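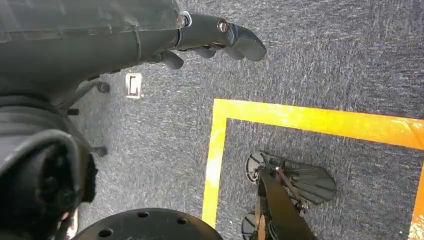 Left hand and wrist above a taped floor square.

Troston Wrist Fastener Service Kit, Left and Right

Replacement kit for the round-head fasteners at the wrist and index knuckle of the Cletirer hand. Supplied under Service Notice 53.

Status: in stock
Fits: Cletirer hand, left or right, all arm lengths
Sold as: one kit per hand

Why this kit exists

In March we received reports of wrist fasteners backing out during normal use. In the worst case the fastener came free while the arm was held out straight, and the hand dropped at the wrist and hung from its cable. The robot did not detect the fault. The wrist joint reported a normal position the whole time, as the sensor sits on the arm side of the joint and the fastener sits on the hand side.

No one was hurt. The cable was damaged and the hand had to be replaced.

We traced the fault to the thread-locking compound used at the factory. It had been applied to fasteners that still had machining oil on them and it did not cure properly. Fasteners from the same batch were also used at the index knuckle. A loose knuckle fastener will not drop the hand, but it lets the finger tip wander and it can score the inside of the knuckle shell.

Which hands are affected

Check the serial number on the inside of the palm cover. Hands with serial numbers below 4000 need the kit. Hands numbered 4000 and up were built with cleaned fasteners and do not.

If a hand has been repaired by Chung Service, check the repair sheet. Hands repaired there after the notice went out already have the new parts, whatever the serial number says.

Stop use if you see any of these

Play at the wrist when the hand is rocked by hand with power off
A gap under the head of the wrist fastener
A clicking sound when the wrist turns
Gray dust around the fastener head
Index finger tip lower than usual in the rest pose

Do not tighten a loose fastener and carry on. The old compound will not hold a second time. Take the robot out of service until the kit is fitted.

Until the kit is fitted

Hands in the affected range with no signs of looseness may be used for up to 300 hours from their last inspection. Check the wrist before each session. Do not lift loads with the affected hand. Keep people out of the marked floor area while the arm is raised, and do not reach under the hand to pick up parts.

What is in the kit

Wrist fastener, cleaned and pre-coated
Index knuckle fastener, cleaned and pre-coated
Thread cleaning brush
Two degreasing wipes
Paint marker for witness marks
Printed instructions and a return label for the old fasteners

You will also need the Skolach torque driver with the small bit. It is not included. A standard hex key will fit the head but gives no control over torque, and over-tightening cracks the shell under the fastener.

Fitting

Power the robot down and lock it out. Support the hand from below before you touch the wrist fastener. Work on one fastener at a time. Brush out the old compound, wipe the threads and let them dry fully before the new part goes in. Torque values are printed on the instruction card. Draw a witness mark across the head and onto the shell, then leave the hand unpowered overnight.

Recheck the marks after the first full session. If either mark has moved, stop and contact support.

Price and returns

Free of charge for affected serial numbers. Limit of 2 kits per robot, one for each hand. Please send the old fasteners back in the bag provided, even if they look fine. Kits ordered for unaffected hands are charged at the list price and can be returned unopened.

Related items

Skolach torque driver
Cletirer wrist cable, replacement
Cletirer palm cover with seal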